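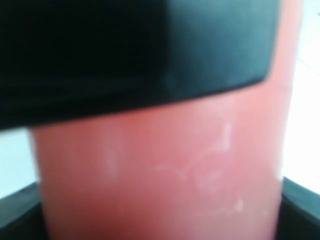
Commercial & Public Pools > Filters, Pumps and Plumbing

Sand change in old filter, is this quote normal?

wondmont_desk
Posted 2022-06-22

Good morning to all. I work at the Wondmont, a small hotel outside Guthrie with one outdoor pool, and since this spring I am also the person for the pool. I have the operator certificate, but my experience is short, so please correct me if I write something wrong.

The water is a little dull. The chlorine and the pH are fine every time I test, the combined chlorine is low, and still I cannot see the main drain as sharp as last summer. The filter is one large horizontal sand filter. According to the papers in the pump room, the sand is 14 years old. The pressure gauge shows almost no difference between before and after backwash, and this is what worries me.

Our service company, Bringate, proposes to take out all the sand, replace the laterals and put new sand. They ask $3252. A second company, Umex, asks $2195, but only for the sand, and they say they will look at the laterals "if needed". My manager wants the cheaper one. I do not know if it is the same job. What would you do?

tilesandgrout
Reply #1

It is not the same job, as you suspect. When the filter is empty, you have the only good chance to see the laterals. After this many years the plastic becomes brittle, and it is easy to break one with the shovel or when the new sand falls on it. Then you have sand in the pool and you must empty everything a second time.

I would ask Umex for a written price for the laterals, each piece. Then you can compare.

backwash_bea
Reply #2

I don't agree that you need new sand at all. Sand does not really wear out in a few years like the sellers tell us. Ours was older than yours when I started at the swim school, and the water was very clear. First open the manway and look! If the top is flat and loose, the sand is probably good. If you see holes, hills, or hard pieces like stones, then you have channels and the water is passing by without being filtered.

Also, how long do you backwash? Many people stop when the arm is tired. You should look at the sight glass and wait until it stays clear.

wondmont_desk
Reply #3

Thank you both. I backwash 3 minutes, because it is written on the wall. The sight glass is so brown inside that I cannot say honestly if the water is clear or not. I suppose this is already an answer.

I did not open the filter yet. Is it safe for me to do it alone?

tilesandgrout
Reply #4

Pump off and locked at the breaker, valves closed, air relief open, gauge at zero. Only then touch the bolts on the manway. If the gauge is old, do not trust the zero, wait until no more air or water comes from the relief. And please order the manway gasket before you open it. The old one will not seal again, or it will seal until the night before a full house.

For working alone I would say no. Have a second person in the room.

backwash_bea
Reply #5

Agree with all of this about the safety. And change the sight glass, it costs very little compared with everything else we are discussing here.

One more thing to check before you pay anybody is the flow. If the flow meter shows less in backwash than your filter needs, the bed never lifts and the dirt stays in it forever. New sand will only give you some good months and then the same problem again. At our pool it was the hair strainer basket. It was cracked, somebody had turned the crack to the back side, and there were leaves in the impeller. We had already asked for quotes for the sand, just like you.
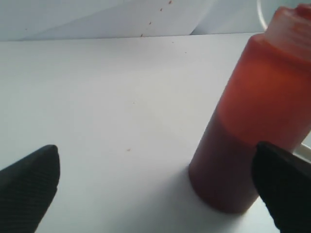
So my order would be strainer, impeller, flow reading, long backwash, and only after this open the filter. You can do the first four in one morning.

pumproom_quiet
Reply #6

I have to disagree a little with Bea. An old bed in a hotel pool is full of sunscreen and body oil. You can backwash until the evening, the grease does not go out with water only. There are sand cleaners which you leave in the filter overnight with the pump off, then you backwash to waste. It helps, I have used it. But with sand of that age, and laterals nobody has seen, I would take the complete job and not think about it for many years.

The question I would ask Bringate is what grade of sand they put and if the gravel layer is in the price. Some filters need gravel below and some not, it is on the plate of the filter. Ask too who takes away the old sand. It is very heavy and our trash company refused it.

backwash_bea
Reply #7

"Not think about it for many years" is how the sight glass became brown :) But the point about the oil is fair. I forgot it because our swimmers must shower.

wondmont_desk
Reply #8

I have some news. The strainer basket was good and the impeller was clean. The flow in backwash was low, and I found that the valve on the waste line was only half open. It has a tag from a previous operator which says "do not open more, floods the floor". So now I must understand why it floods. The floor drain takes the water slowly, maybe there is a blockage in the pipe.

I sent the questions about gravel and disposal to both companies. Bringate answered the same day, disposal is included, gravel is included, gasket also. Umex did not answer yet.

tilesandgrout
Reply #9

Good find. Get the drain line cleaned before the sand job, whoever does it. They will need to backwash the new sand for a long time to wash out the dust, and with that drain you will have a second pool in the pump room.

wondmont_desk
Reply #10

Yes, I asked for a plumber already. We plan to open the filter in July, when we have a few days between two groups, and my manager agrees now to wait for the Umex answer before she decides. I will write what the sand looks like.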